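We use cookies to keep you signed in and to show you fewer of the adverts you hate. Accept / Manage

Zadard recast — are we really doing this?
3 min read

popcorn_brigade
So the second film is finally going ahead and they've swapped out the lead. I've had a coffee and a think and I'm still cross.
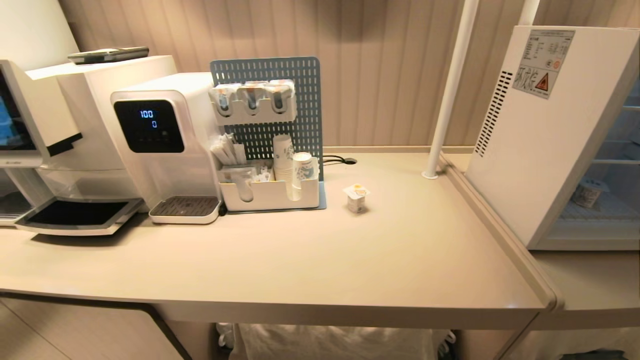 I know, I know, it's only a space opera with rubber masks. But I saw the first one 6 times at the cinema (yes, paid every time) and a big part of that was the way the captain was played — tired, a bit rude, funny without trying. You can't just put someone else in the jacket and carry on as if it's the same bloke!

mildred_onscreen
They did it with Codel between series one and two and everybody got over it by the third episode. I'd go as far as saying the second Codel was better.

popcorn_brigade
Better?? He shouted the whole way through.

mildred_onscreen
The character was trapped in a mine. I'd shout too.

tealeaf77
I'm more bothered that the Jenivura actor read for this and didn't get it. There was an interview in December where he was asked about parts he'd missed out on and he made a big joke of it, said he'd wanted to play the spaceship. Then he went a bit quiet and said he'd learned the whole captain's speech from the first film. Poor man. I'd have watched that.

oldreelmark
He'd have been wrong for it, sorry. Lovely in Jenivura but he's got a face for cardigans. The petition is daft as well, 2,701 signatures and I bet half of them haven't seen the first film.

tealeaf77
I signed it and I've seen it twice, thank you.

oldreelmark
Fair enough, I take back half of my half.

bakalis_fan_forever
Can I just say that whoever they cast, it's the script that matters? Bakalis had the perfect cast and almost 12 writers and it was still dreadful. I fell asleep in the chariot race.

popcorn_brigade
Your username is confusing me.

bakalis_fan_forever
I made it before the film came out and you can't change them on here.

mildred_onscreen
Anyway I'll be there on opening night, and so will popcorn_brigade.

popcorn_brigade
Matinee. I'm not paying evening prices for the wrong captain.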